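Laundry room walk-through – Orakzai Court, ground floor
Inspected 9/6/26 by Mehwish Mughal. Copy to Bleddyn Phillips.

Comments are mine. The last sheet had every box ticked and no comments at all, and I don't believe a building this old earns a clean sheet.

1. Floor and walkways
Trip hazards: OK today.
Slip resistance: NOT ACCEPTED. The Lesus coating was sold to us as non-slip. I'd like to see the test result, and so far all I have is a leaflet. Request sent in March, no reply.
Drain cover: seated, two screws missing.

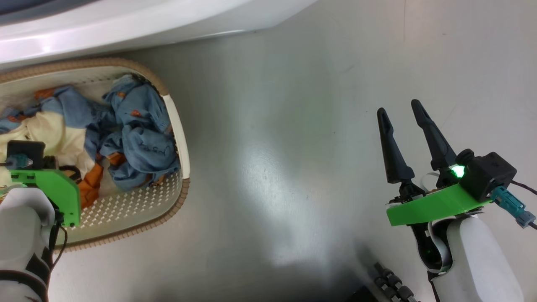 Laundry basket on the gray floor, item 1.

2. Baskets and loose items
Split rims or sharp edges: none found.
Left in the path to the exit: none during my visit. Ask me again on a weekend.
Name labels: the rule says every basket gets one. I have yet to meet a tenant who has read the rule.

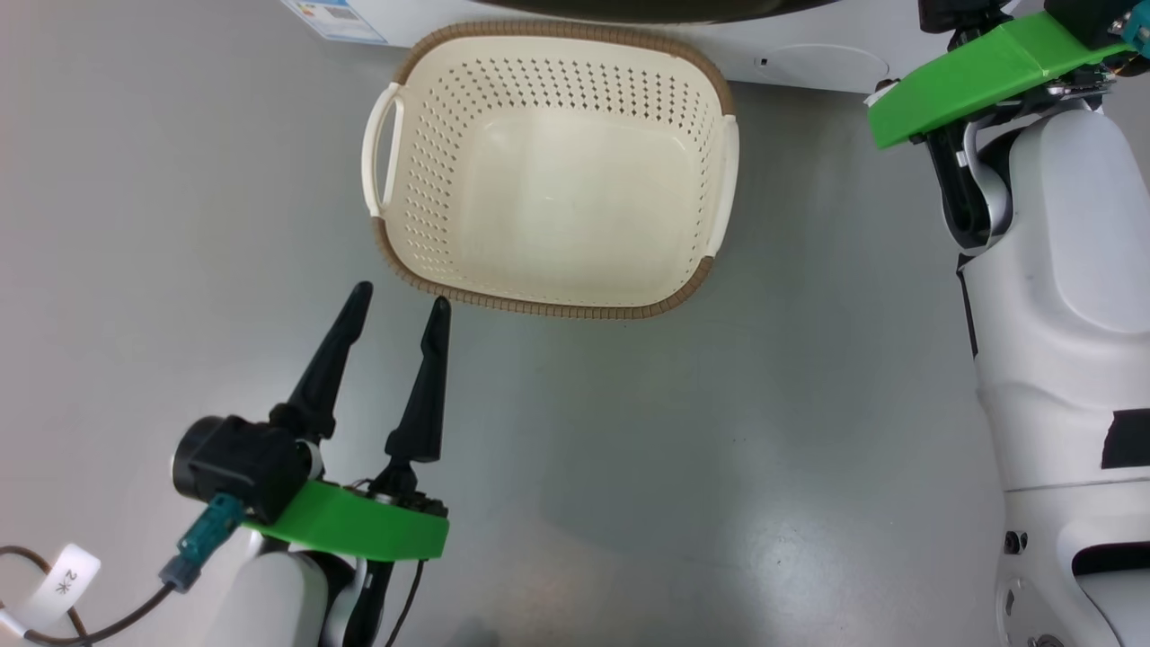
Empty basket, cream with brown trim, in front of the appliance.

3. Electrical
Outlet test: pass on all outlets by the door. The one behind the folding table could not be reached, so it is marked "not tested". Last time it was marked "pass", and the table hasn't moved.
Breaker labels: breaker 22 reads "misc". Costel Costache says it feeds the hall lights. He may be right, but I want it switched off and checked before anyone writes that on the panel.
Extension cords: one removed.

4. Water and hoses
Shutoff valves: turn freely, hot and cold.
Supply hoses: replacement is claimed under work order 1068. The hoses I looked at have no date tags. No tag, no credit.
Leak alarm (Rivus): chirped when I pressed the button. That tells me the button works – I'd want a wet sensor before I called it a test. 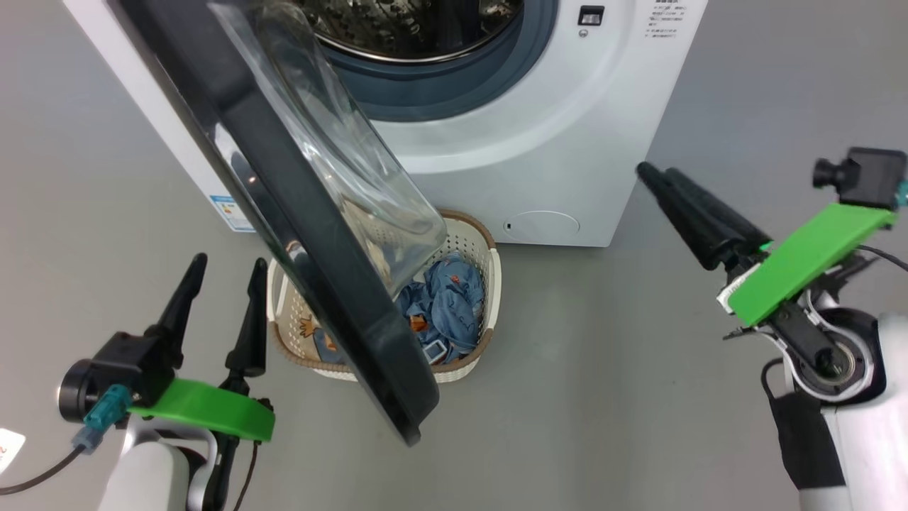 Drain hose clamps are tight. The standpipe bracket has one loose anchor and should be fixed before the next visit. Muthoni Muli has the part.

5. Washer
Door closes and latches: OK.
Door seal: wipe down weekly. The log says this is being done, in the same pen and the same handwriting for 3 months straight. Make of that what you like.
Child safety notice: missing from the wall.

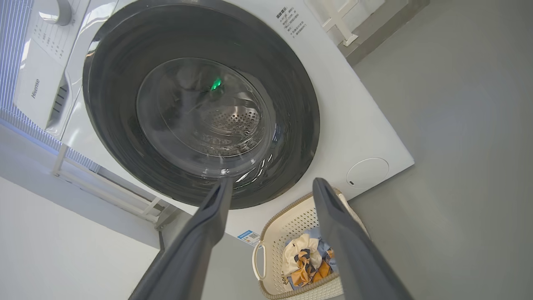
Washer door and window, item 5.

6. Fire and exit
Extinguisher (Braser, tag 3887): gauge in the green, pin in place, monthly initials missing.
Exit sign: lit. Battery backup not tested.
Lint and trash: bin emptied, lint behind the bin not touched.

Result: PASS WITH CONDITIONS, and I was in two minds about the pass. Open items are 1, 3, 4, 5 and 6. Hina Jatoi to sign off once the hose tags and the floor test result are in hand – a phone call saying they exist won't do.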